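Re: [teleop-data] How many folds before you retrain?
from the list archive, November

This site uses cookies to keep you logged in to the archive. Accept / Settings

Imre Rácz wrote:

> We are starting with cloth at Kostcombe next month and I would like to
> hear from people who did it already. Do you reset the table to the same
> state before every episode? Our supplier recommends it, but I worry that
> the policy will learn the table and not the cloth. Also, how many
> episodes did you need before the first training gave you something?

Hello Imre, hello all,

I can answer for our group at Ondik. We have 80 episodes of the garment task now, and the first training was made with only 14, which was too early. The arms moved to the correct area and then closed on air. I would not draw any conclusion from such a small set, except that your recording pipeline is working.
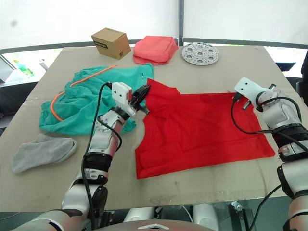 About the reset, we do it only in part. In the beginning we wanted every episode to start from the same layout, and the operators lost more time on preparing the table than on recording. Now we fix the task and let the layout be free inside some limits. The red garment may start spread out flat, with the teal one in a heap to the left of it, and in another episode they may lie differently. The things at the back, like the small cardboard box and the round metal plate with holes, are distractors. We ask the operators to leave them alone during the episode, but between episodes they may shift them a little.

The two garments have very different colors, and this I see now as a weakness of our set. The policy from Brabec, which we use as the baseline, separates them easily. When we gave it two dark garments, it failed in 9 trials one after the other. So please mix in similar colors early, it costs you nothing.

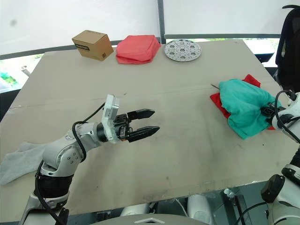
Teal on top of red, right gripper at the edge of the pile.

Overlap is the difficult case for us. If one cloth lies on the other, the operator must decide which layer to take, and two operators decide differently. We wrote a short rule for it: always the top layer first, and if both layers come up together, put them down and continue recording. Do not stop the episode. These corrections are useful for training, and in the first weeks we deleted them, which I regret.

For labels we use Skundier with only 2 tags per episode, "finished" and "regrasp". We tried a longer list before and the operators filled it in differently each time, so it had no value.

One question back to you, Imre: will you record with one operator or several? And do you limit the length of a session? Our people become less exact after lunch and I can see it in the gripper data, but I have no good rule for when to stop.

I can send the operator instructions to anyone who wants them, they are in plain text.

Best regards from Ondik

3 replies | 0 shares

Contact the list owner | Back to top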